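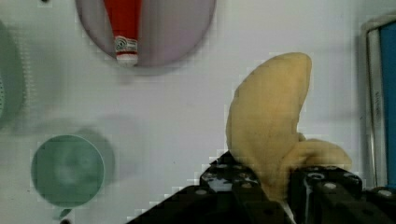 帮助中心 > Kondutico 桌面机械臂套件 > 设置指南 > 第四章

第四章 第一次抓取软质物品

走到这一章，您的机械臂应该已经固定在桌面上，校准也做完了。接下来就是大家最盼着的部分：让夹爪真正拿起一样东西！我们建议从软质玩具开始，比如那根黄色的香蕉，它捏一捏不会坏，掉下来也不会滚得满屋子都是，对刚上手的朋友非常友好。

开始之前

桌面请尽量选浅色、不反光的，白色最省心。盘子、杯子这类日用品可以留在桌上，练习程序本来就是照着平常餐桌的样子设计的，只要给夹爪留出下降和转身的空间就好。整章练下来大约需要19分钟，泡杯茶慢慢来也完全没有关系。

操作步骤

1. 打开 Jaltine 控制软件，在左侧菜单里选“练习”，再选“软质物品”。第一次进入时软件会下载一个小文件，进度条偶尔会停一会儿，请耐心等它走完。

2. 把玩具香蕉竖起来放在夹爪正下方附近。如果它总是站不稳，可以把底部轻轻捏平一点，或者平放着先练第 5 步，回头再来试竖立的抓法。

3. 点“手腕画面”，确认两根黑色手指都看得见。画面发糊的话，用随箱附带的绒布擦一擦镜头，别用纸巾。

4. 按“缓降”，让夹爪一点一点往下走。手指应当落在香蕉的左右两侧，夹住靠下的部位，上半截露在外面。剥开的那片“香蕉皮”请让它朝外翻着，不要一起卷进手指中间，否则松开时容易带住。

5. 按“轻合”。软件默认的夹持档位是 11，对这类软玩具正合适。手指碰到物品后会自己减速，您会听见电机的声音低下去，这是正常的。

6. 按“抬起”，让香蕉离开桌面一掌高，停住，从手腕画面里看看它有没有歪。稍微歪一点不要紧，歪得厉害就放下来，从第 4 步重新开始。

7. 想放下时，先降回桌面再按“松开”。在半空中松开虽然很好玩（我们都试过），不过软件会把这一次记成掉落，后面的练习报告就不太好看了。

注意
· 夹爪移动时，请不要把手伸到两根手指之间，哪怕只是想扶一下玩具。要调整位置，请先按“暂停”，等状态灯变成白色。
· 同桌若有瓶子、带把手的杯子，请让把手朝着远离夹爪的方向，转身时不容易勾到。
· 挤压瓶不适合用本章的档位去夹，瓶子的练习在第六章，那里有单独的设置。

小提示

如果香蕉总从手指间滑出来，先别急着加档位，把抓取点往下挪一点，往往就解决了。我们的培训讲师 Ingvar Brøndum 习惯让学员连着成功五次再换下一样物品，这个节奏我们觉得很舒服，也推荐给您。

软件若弹出代码 755，说明手指没有完全张开就收到了下降指令。按一次“张开”，等两三秒，再按“继续”即可，前面的进度都会保留。同一代码反复出现，请把练习记录导出，发给 Mogens Dalsgaard 带领的售后小组，附上套件底座上的序列号，他们会很乐意帮您看看。

练熟以后，可以到“设置”里打开“自动对准”，夹爪会自己寻找物品的中线。刚开始我们还是劝您手动多练几回，对夹爪的脾气有了感觉，后面排查问题会轻松许多。

1163 次浏览 · 分享 19 · 评论 11

相关内容
第三章 手腕镜头的校准与清洁
第五章 把物品放到盘子上
第六章 挤压瓶与硬质容器
Rurkard 备用手指的更换方法
Jaltine 控制软件八月更新说明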